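Saturday at the Tomar Repair Hall open day

I had been meaning to visit the Tomar hall for ages, and when a flyer for their open day landed in our mailbox I put it on the fridge right away. I'm so glad I did! I planned to stay an hour and came home at dinner time with dusty sleeves and a head full of computer parts.

The hall is on Brolano Street, behind the old print shop. If you take the number 15 bus, get off at the stop after the bridge and walk back, because the sign only faces one way. Parking is tight. I saw two cars circle the block more than once while I waited at the crossing.

Inside, it's one long room with high windows and workbenches down both sides. The left side is for lamps, radios and small kitchen things. The right side is computers, and that's where I spent nearly all of my time. There's a back room too, called the Sirau room, full of shelves of sorted parts. Cables by length, screws by head, power supplies by wattage, memory in shallow trays. I could have stayed in there all morning (I did go back twice).

The first thing on the program was a talk on what happens to an office desktop after the office is done with it. Good talk, a bit rushed at the end. The machines come in by the pallet, they get a look over on the outside, and then the side panel comes off. From there it's either a repair, a parts machine or scrap metal. The speaker put up a figure of 42 machines for the past month, and most of those went back out the door working, to schools and to people who had asked for one.

Then we got to look inside a few. I had never seen an opened desktop up close before, which is silly when I think how many hours I've spent in front of one.

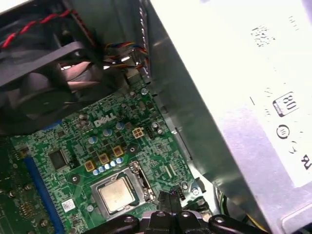
What got me was how much you can read off a board once somebody shows you where to start. Find the processor first, they told us, and work outward. The socket has a frame and a latch of bent metal, and the lid of the chip sits in it like a tile. Next come the capacitors, the little round cans standing up on the board. You check their tops. Flat is fine, a bulge means trouble, and once you know that you can't stop checking! I went along the bench peering at the tops of every board I could get near.

We also learned about the inductors, the square parts that sit near the processor and help smooth out its power. I'd have guessed they were chips. The four-pin plug close by feeds the processor, and we were told that it's the one people most often forget when they put a machine back together. Everything spins up and the screen stays black. A man next to me groaned out loud at that, so I think he'd been there.

After the coffee break there was a hands-on session in groups of 8. We each got an antistatic strap and a screwdriver, and the job was to take a fan out, clean it, and put it back. Mine was an Eton, a make I'd never heard of, with so much gray fluff between the blades that it came away in one piece like felt. You hold the hub still with a finger while you brush so the fan doesn't spin, and you do the blades one after another. I put all the screws back in. I was very proud of this.

The wires were harder. A power supply has so many of them, and they all want to go where the fan is. The trick we were taught was to tuck the bundle along the edge of the case before you close it and then look once more from above, with a flashlight, to be sure nothing is touching the blades.

Lunch was soup and rolls at a long table near the door. The lentil was better than the tomato. Get there early, as the rolls went fast.

In the afternoon I wandered over to the lamp side and watched a plug being rewired, then listened to an old radio slowly find a station. Lovely sound. There was also a table of cleaned-up parts for sale, cheap, cash only. I bought a fan and a bag of mixed screws for $2, with no idea yet what I'll use them for.

A few notes if you're thinking of going. Entry is free. The floor is concrete, so wear decent shoes. The hands-on session fills up quickly and the list is on the wall by the coat rack, where I nearly missed it. The next open day is in October, and I've already asked about the one on laptops.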